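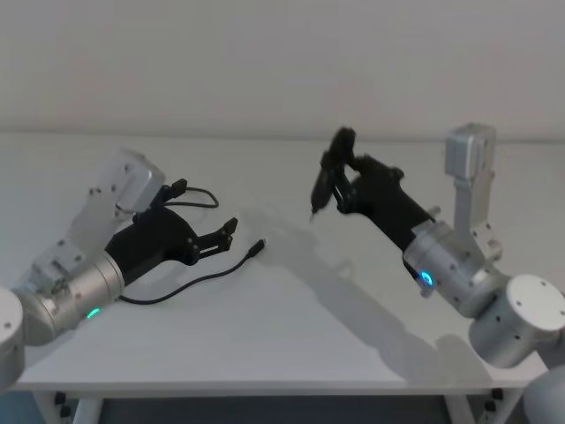

Slide 1: two arms, one white table

Right, notes for the small talks evening. 11 slides, and I've got the slot just after the tea break, so people will still be finding their seats. Don't start the proper bit until the door's shut.

Opening. Say hello, say I'm going to talk about sharing a desk. I've shared a desk at home for 6 years now, and for most of that time I was awful at it. Ask for a show of hands: who works at a table that somebody else also uses? Wait. (I always rush this bit. Count to five in my head.) Then ask who has moved someone's mug this week and not mentioned it.

Slide 2, the old flat. Tell them about the flat on Relmont Road, where we had a kitchen table and nothing else. Breakfast on it, work on it, tea on it, work on it again. I used to spread. I'm a spreader! Papers, charger, three pens, a plate. By Tuesday my half was two thirds and by Friday my other half was eating on the sofa with a tray. Pause for the laugh, if there is one.

Slide 3, the tape. We put a strip of masking tape down the middle. Everyone who hears this thinks it sounds childish, and it was a bit, but I loved that tape. I could look down and see I'd gone over. It came off after a month or so and took some varnish with it, so if anyone asks, use washi tape or a bit of string.

Slide 4, elbows. This is the part I really want people to take home. I'd always thought sharing a table was about stuff, and a lot of our rows were about elbows. I'm left-handed and I was sitting on the right, so we bumped all day long. We swapped seats and half the snapping stopped that afternoon. Get two people up from the front row here if they look willing. Ask them to pretend to write a letter, then swap them over. If nobody's game, do it myself with the chair.

Slide 5, facing or side by side. Bit of a ramble, keep it to two minutes. Facing is lovely for chatting and terrible for getting anything done, at least for me, because I catch someone's eye and off I go. Side by side is quieter but you do hear every key. We've ended up on a corner, one on the long side and one on the short. Mention the cafe, Posometti, where they've got those long tables and strangers manage to sit opposite each other for hours with hardly a word.

Slide 6, the middle. Whatever goes in the middle belongs to both of you, so keep it boring. Ours has a lamp and a pot of pens. It used to have my post in it, which was me spreading again by the back door. Own up to that.

Slide 7, phone calls. Read out the list from our fridge: say so before you dial, headphones in, and anything over ten minutes goes in the bedroom. I break the last one all the time. Don't get into the story about the boiler man, it goes on for ages and the ending isn't worth it.

Slide 8, the big table at work. I spent a winter at the Stoso building, where 44 of us shared one floor and you picked a seat each morning. I hated it for weeks. What turned it round was clearing my spot at the end of the day, properly, down to the crumbs. Coming in to a clear surface was like a present, and I wanted to leave one for whoever was next.

Slide 9, kids. Skip if running late. If there's time, do the bit about homework and the paint water.

Slide 10, what I'd try first. Keep it plain. Swap seats for a day and see. Clear the lot off on a Friday, both of you, then only put back what you used that week. Agree on the lamp. The lamp matters more than you'd think, we had 2 proper arguments over that lamp, one of them in front of guests.

Slide 11, last one. Only the words "Whose mug is this?" in big letters. Leave it up for questions.

Likely questions: what if the other person won't talk about it (start with the seats, it's less personal), what about tiny tables (take turns, mornings and afternoons), where did I get the folding one (second-hand, no idea who made it).

Bring: the clicker, spare batteries, the string, water. Ask at the desk whether the projector needs the funny adaptor again.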